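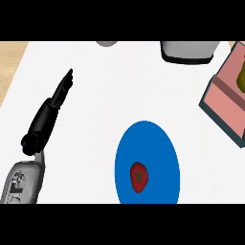

Simulated fruit plating: the arm over the table, a strawberry on the blue plate and a pear in the divided tray.

Search this wiki Go Advanced

Fruit plating line (Mukus kitchens)

The fruit plating line is the part of the Mukus central kitchen where cut and whole fruit gets put on plates and into trays for hospital and office lunches. It's also the first bit of the kitchen to be handed over, in part, to robot arms. I worked on it for three winters before the arms came and I've kept this page going since, so you'll get the official history with a fair amount of me in it (sorry, other editors!).

Background

Mukus took over the old Trịnh bakery building and kept the long back room for cold food. Plating was done standing up, in gloves, at a room temperature I'd call unfriendly. Each shift had 11 people on fruit. You took a plate, you looked at the card, you put the right fruit in the right spot and you slid it along to the next pair of hands. It's easy work for an hour and rotten work for eight, mostly in the wrists and the lower back.

The firm started talking about automation after a bad run of sick leave. What we heard first was a rumour by the kettle, then a notice, and then a proper meeting on a Sunday, which went down about as well as you'd imagine.

The system

The arms are run by a control package called Veritz. The grippers are slim, which matters with soft fruit, and they wear replaceable covers sold under the name Tenotex. We go through a lot of those covers. A pear is forgiving but a ripe strawberry isn't, and most of the early trouble was bruising.

New plate layouts are tried in simulation before anyone loads them on the line. The simulated table is a plain white thing with only the items needed for the test, and one of us from the floor sits with the planner while it runs. I liked this more than I expected. You can say "no, it'll catch the leaves coming in like that" and they change the approach there and then, without a crate of fruit going in the bin.

Divided trays took longer than plates. A person drops a pear into the correct half of a tray without thinking about it, whatever angle the tray is lying at. The arm has to be told where the ridge is, and for the first month it was told wrong a good deal of the time.

Effects on staff

There were no redundancies on fruit, though I should add that four people who left that year weren't replaced, so you can do your own sums. The ones who stayed were split between three sorts of job:

Feeding: keeping the trays stocked, and taking out anything soft or marked before the arm gets to it.
Checking: looking over finished plates and fixing what needs fixing.
Layout: working with the planner on simulated tests. Paid one grade higher, and the only job of the three with a chair.

Training for layout work took 22 hours, spread over a few weeks and done in paid time. That last part was argued over quite hard. The first offer was to do it at home on a laptop.

Speed is the thing everyone asks me about. A cell finishes 192 plates an hour on a simple layout, and fewer when the fruit is mixed. A good pair of people could beat that for a short spell (I've seen it done, there was cake riding on it) but not right through a shift. My wrists are better. I sleep better too, but that might be the change in start time.

What's got worse is the talking. On the old line you stood elbow to elbow and the day went by in gossip. Feeding is a job you do alone at the end of a cell, with fans going, and plenty of my workmates found that harder than the cold ever was. After some grumbling the rota was changed so nobody feeds for more than two hours at a stretch, and the break was put up to 30 minutes so people could sit down together properly.

Criticism

Complaints in the staff survey were mainly about who got picked for layout. The younger staff did well out of it and some very experienced hands didn't apply, put off by the word "simulation" on the form. The form has since been reworded, and two of them have moved across.

There's also the matter of blame. When a plate goes out wrong, the checker's initials are on it and the arm's aren't. I've raised this more than once. At the time of writing a note of the cell number goes on the ticket as well, which I'd call half an answer.

Current use

Mukus runs the arms on fruit only. Salads were tried one November and dropped, as wet leaves stuck to the covers and came off everywhere except the plate. Sandwiches are still made entirely by hand, and the sandwich team would like it known that they intend to keep it that way.

14 shares 6 comments

Related pages
Cold room rota
Gripper covers, cleaning and changing
Tray types and dividers
Trịnh building (history)
Veritz layout editor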